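4.2 Room Preparation Between Bookings

Ternport and Tarkby are both historic houses let by the night to private groups. Between one departure and the next arrival, the staff at each house reset the guest rooms, the drawing room and the library. We logged every reset at both houses from October onward, which gave 626 room records.

The time needed for a reset depended more on the room than on the length of the stay. Bedrooms in the main wing at Ternport took a median of 23 minutes. The attic bedrooms took longer, mainly due to the stairs and the distance to the linen store. At Tarkby the linen is kept on each landing, and we found no such difference between floors.

Small supplies caused more delay than bedding. In 7 percent of records the staff member left the room at least once to fetch an item missing from the cart. Bathroom goods were the usual cause. Both houses buy these in bags and packets, and divide them among the rooms by hand (Figure 3 shows packaged goods on a tabletop, with cotton balls in a clear bag at the far left).

Weddings were treated separately. A house with 200 day visitors on a Friday has its ground floor rooms reset twice, and the second reset is often done by hired staff who do not fill in the log. We left these out of the medians.

Figure 3. Packaged goods on a wooden tabletop.

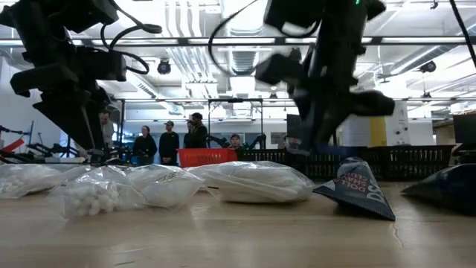
Related articles
Heating Costs in Listed Country Houses: The Henao Survey
Garden Access and Guest Satisfaction at Bollanville
Letting the Whole House: Booking Patterns by Season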